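4.2 Roadside grassland and the coastal route at Sulska

The second study area follows the old coast road between Sulska and Dinsa. The road was built on top of a low limestone cliff, and for 14 km there is almost no building on the sea side. Sheep left these slopes many years ago, and bushes now cover a large part of the former pasture. Only the narrow strip next to the road, which is mown every year, keeps the short grass that visitors expect to see.

We placed 59 plots along the strip and compared them with the plots at Jimville from Section 4.1. Orchids were present in more plots on the mown side — a result that agrees with the earlier survey of Nimri. We also asked 200 drivers at the Wandetti parking area why they stopped there. Most of them named the view, and few of them named the plants. Visitors who stayed overnight in the villages answered the same form in their rooms.
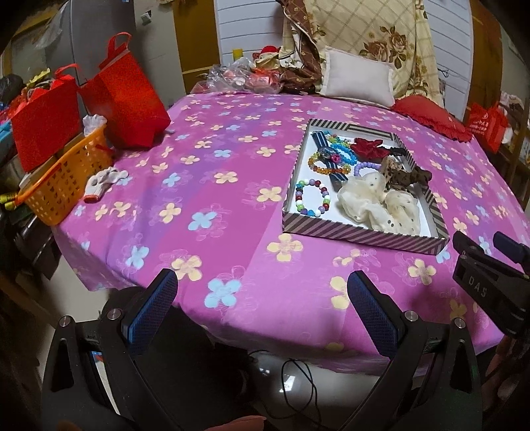
Figure 6. Flower-print sheet on a bed, with hair accessories and bracelets in a striped box lid.

The forms from the rooms were longer, and 92 of them could be used in the analysis. They are treated separately in Section 4.3.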